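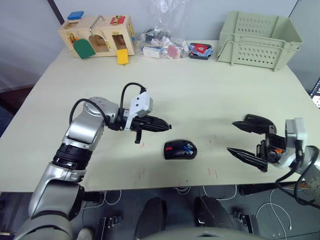 Wurnora Household Letters Corpus: Data Card

Version and status

Second public release, dated 29 June 2019. The first release was withdrawn after errors were found in the page order of several bundles. Users who hold a copy of the first release should replace it. File names have changed, and the old names do not map cleanly to the new ones.

Summary

The Wurnora Household Letters Corpus is a collection of transcribed private letters written in and around the town of Setonville. It contains 788 letters in 53 bundles. A bundle is a group of letters that reached the archive together, usually from one family. The corpus was prepared by the Gandska Archive for the study of everyday written English, spelling habits, and the language of household business such as rent, seed orders, illness, and travel.

The letters were not chosen to represent the whole population of the district. They are the letters that families kept and later agreed to deposit. Letters concerning money and property are more common than they would be in a balanced sample, and letters from children are rare.

Contents of the release

letters/ holds one plain text file for each letter, in UTF-8.
bundles.csv lists each bundle with its shelf mark, the number of leaves, and the condition of the paper.
writers.csv gives a code for each writer, with an approximate decade of birth where this is known. Names are not included.
spelling.csv pairs original spellings with modern forms.
CHANGES.txt records corrections made after the first release.

Transcription

Transcribers worked from the original paper, and from microfilm where the paper was too fragile to handle. Line breaks follow the original. Page breaks are marked with a single vertical bar on a line of its own. Capital letters and punctuation are kept as written, including the long dashes that many writers used in place of periods.

Words struck out by the writer are placed in square brackets and preceded by a minus sign. Words added above the line are placed in square brackets and preceded by a plus sign. A question mark in square brackets stands for one word that could not be read. Longer gaps are marked [gap], and the transcriber's note on the cause appears in bundles.csv.

Each letter was transcribed once and checked by a second reader. A further 85 letters were transcribed twice, independently, so that agreement between readers could be studied. Both versions are supplied in letters/double/. Most differences concern word division ("to day" and "today") and the reading of final s.

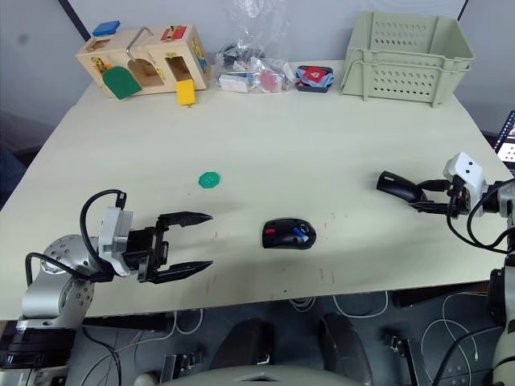 Word division was therefore made the subject of a separate rule. Where the space between two parts of a word is narrower than the writer's usual space, the word is transcribed as one. Where the reader could not decide, the two parts are joined with an underscore. Users who count words should settle on a treatment of the underscore before starting and should report it with their results.

The Siu tag set

Part-of-speech tags are supplied for around 600 of the letters, using the Siu tag set. The remaining letters are untagged. Tags were assigned by software trained on printed text and then corrected by hand. Correction was thorough for verbs and nouns and lighter for adverbs. Tags on dialect words should be treated with caution, particularly in the farm letters of bundles with a shelf mark beginning in F.

Privacy and consent

All letters were deposited under written agreements that permit publication of transcripts. Personal names have been replaced with codes throughout. Place names have been kept, except for house names that would identify a living family. Passages withheld at the request of depositors are marked [withheld]. Users must not attempt to identify writers or recipients.

Known problems

Dates supplied by the archive are less certain than dates written by the correspondents. The column date_source in bundles.csv separates the two.
Two bundles contain letters in more than one hand under a single writer code.
Some enclosures, such as receipts and pressed recipes, have been transcribed as part of the letter they were found with.
Spelling pairs for proper adjectives are incomplete.

License and citation

The transcripts may be used for research and teaching without charge. Commercial use requires written permission from the Gandska Archive. Please cite the corpus by its full title and release number, and quote individual letters by bundle and letter number, for example F12/4.

Corrections

Reports of errors are welcome and should give the file name, the line number, and the proposed reading. Corrections are reviewed each November and entered in CHANGES.txt with the next release.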